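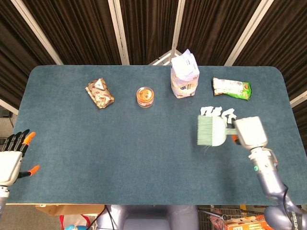
빵은 왜 부풀까요?

안녕, 친구들! 나는 먹는 걸 정말 좋아해요. 그중에서도 빵을 제일 좋아하고요. 어느 정도냐면, 여행을 가면 박물관보다 빵집부터 찾아요. 지난 1월에 에르트소프라는 작은 마을에 갔을 때도 가방을 내려놓자마자 빵 냄새를 따라 걸어갔지 뭐예요. 거기서 둥글고 커다란 시골빵을 하나 샀는데, 반으로 뚝 자르니까 속에 구멍이 송송 나 있었어요. 큰 구멍, 작은 구멍, 길쭉한 구멍까지!

그 구멍은 누가 뚫었을까요? 쥐가 파먹은 건 절대 아니에요. 범인은 '효모'라는 아주아주 작은 생물이랍니다.

효모가 뭐예요?

효모는 버섯이나 곰팡이와 친척이에요. (으악, 곰팡이라고? 하고 놀라지 말아요. 빵에 넣는 효모는 착한 친척이거든요.) 하나만 따로 떼어 놓으면 너무 작아서 눈으로는 볼 수 없고 현미경이 있어야 해요. 슈퍼에서 파는 마른 효모는 연한 갈색 알갱이처럼 생겼지요? 그 알갱이 하나에도 효모가 엄청나게 많이 뭉쳐 있어요. 물기가 없어서 쿨쿨 자고 있는 거예요. 따뜻한 물을 만나면 그제야 기지개를 켜요.

효모의 밥은 당분이에요

잠에서 깬 효모는 배가 고파요. 그래서 밀가루 반죽 속에 있는 당분을 냠냠 먹기 시작해요. "어? 밀가루는 안 단데요?" 맞아요, 나도 어릴 때 밀가루를 손가락으로 찍어 먹어 보고 실망한 적이 있어요. (여러분은 따라 하지 마세요. 익히지 않은 밀가루를 먹으면 배탈이 날 수 있어요.) 밀가루에는 녹말이 많이 들어 있는데, 물과 섞이면 녹말의 일부가 조금씩 당분으로 바뀌어요. 효모는 그걸 먹고요.

당분을 먹은 효모는 이산화탄소라는 기체를 내보내요. 탄산음료를 따를 때 뽀글뽀글 올라오는 바로 그 기체예요! 이 과정을 '발효'라고 불러요. 김치가 익는 것도 발효인데, 그때는 젖산균이라는 다른 미생물이 주로 일한답니다.

반죽은 껌처럼 쭉쭉

기체가 그냥 밖으로 다 빠져나가 버리면 빵은 부풀지 못하겠지요? 여기서 글루텐이 등장해요. 밀가루에 물을 넣고 주무르면 단백질끼리 손을 잡고 그물을 만드는데, 그 그물이 글루텐이에요. 잘 늘어나고 질겨서 풍선 껌 같아요. 효모가 내보낸 기체가 그물 안에 갇히면 반죽 속에 작은 풍선이 수없이 생겨요. 그래서 반죽이 통통해지는 거예요.

나는 처음 빵을 만들던 날 반죽하기가 너무 귀찮아서 대충 몇 번 조물조물하고 말았어요. 오븐에서 나온 빵은 벽돌 같았어요. 정말로 식탁에 내려놓으니까 쿵 소리가 났다니까요! 우리 가족은 그걸 수프에 푹 담가서 겨우 먹었어요.

옛날 사람들은 어떻게 알았을까요?

옛날에는 마른 효모를 파는 가게가 없었어요. 그래도 사람들은 2,000년도 더 전부터 부풀린 빵을 먹었어요. 효모는 밀가루에도, 과일 껍질에도 살고 있어서, 반죽을 그냥 놔두기만 해도 발효가 시작될 수 있거든요. 잘 부푼 반죽을 조금 남겨 두었다가 다음 반죽에 섞기도 했어요.

에르트소프의 빵집 '베르무데스'도 그렇게 남겨 둔 반죽을 써요. 주인아주머니 말씀으로는 그 반죽에 매일 밥을 주며 키운 지 46년이나 되었대요. 나보다 나이가 많아요! 나는 괜히 반죽 통에 대고 꾸벅 인사를 했어요.

집에서 해 보는 효모 풍선

꼭 어른과 함께 해 보세요.

준비물은 작은 페트병, 풍선, 마른 효모 한 숟가락, 설탕 두 숟가락, 따뜻한 물이에요.

먼저 병에 물을 반쯤 넣어요. 물은 손을 댔을 때 목욕물처럼 따뜻하면 돼요. 펄펄 끓는 물을 넣으면 효모가 죽어 버려요. 그다음 설탕과 효모를 넣고 살살 흔든 뒤, 병 입구에 풍선을 씌워요. 이제 따뜻한 곳에 두고 기다려요. 한 시간쯤 지나 다시 가 보면 축 늘어져 있던 풍선이 슬금슬금 일어서 있을 거예요. 설탕을 안 넣은 병도 옆에 같이 두고 비교해 보면 더 재미있어요. 어느 풍선이 더 커질지 먼저 맞혀 보세요!

다 놀고 난 물은 마시지 말고 싱크대에 버려요. 냄새는 한번 맡아 봐도 좋아요. 나는 빵집 냄새 같다고 했는데 내 동생은 양말 냄새라고 하더라고요.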